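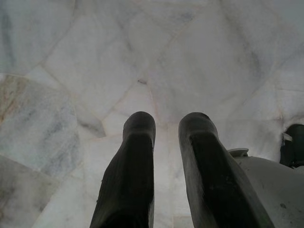 Week 1 Handout: Reading a Harvest Report

Wildlife Management and the Public. Revised Monday, January 3, 2022

Read this before the first discussion section. Bring the Trindari elk report with you, on paper, with your own marks in the margin. I will ask what you marked.

1. What the report claims

The Trindari unit reports 637 elk taken last season and calls the herd "stable under current pressure." Those are two separate statements, and they need separate evidence. The first is a tally. The second is a judgment about a population, and the report spends less than a page on it.

Most of you will want to accept the tally and argue over the judgment. Start with the tally. It comes from hunter report cards. Cards are mailed in, dropped in a box at the check station, or filled out online. A hunter who took nothing has little reason to send one. A hunter who took an animal he shouldn't have has even less.

The unit sold 1111 tags. The report never says how many cards came back. You can't work out a success rate from the number of tags sold and the number of elk reported unless you assume every missing card means no elk. The report makes that assumption in a footnote to Table 2 and then treats the result as a measurement for the rest of the document.

2. Hunter effort

Suppose the harvest is the same two years running. That could mean the herd held steady. It could also mean hunters put in twice the days to get the same result. Harvest alone won't tell you which.

The usual fix is to divide animals taken by days hunted. I am not very fond of this fix. Days hunted is self-reported, often in December, weeks after the trip, and people round. They remember five days when they had four and a long lunch. New roads, better optics and a snowfall that pushes animals down to the valley floor will all raise the success per day with no change in the herd.

Use effort numbers if you have them. Say where they came from. Don't build a trend line on two points.

3. The aerial count

The Wekia flight counted 328 elk. The report then multiplies by a correction for animals hidden under timber and gets a herd estimate, printed with no range around it. Any estimate from a single flight should carry a range, and I would expect a wide one here.

Questions to put to any aerial count:
- Who set the correction, and in what kind of cover?
- Was there snow on the ground?
- Was the same route flown in earlier years?
- Were calves counted apart from adults?

The report answers the second question only. The correction seems to have been carried over from the Ammann basin, where the timber is thinner. If so, it would tend to miss hidden animals in Wekia, and the true herd could be larger than printed. Notice that this error runs against the people who say the unit is overhunted. Being skeptical means checking the errors that hurt your side too.

4. Local knowledge

Trappers and outfitters often see a change before an agency does. They also have camps, clients and grudges. The Plundeo hearing transcript has both kinds of testimony, sometimes in the same sentence. Look for statements that could be checked: a date, a drainage, a number of animals seen. "There used to be elk everywhere" can't be checked, and I don't give it much weight from either side of the room.

5. For section

Write about 30 lines on one claim in the Trindari report. State the claim in your own words, name the evidence offered, and say what evidence you would need before you would cut the number of tags. Then say what you would need before you would raise it. If the two answers are very different in strictness, explain why.

Late papers lose a grade. Section rooms are posted outside the department office.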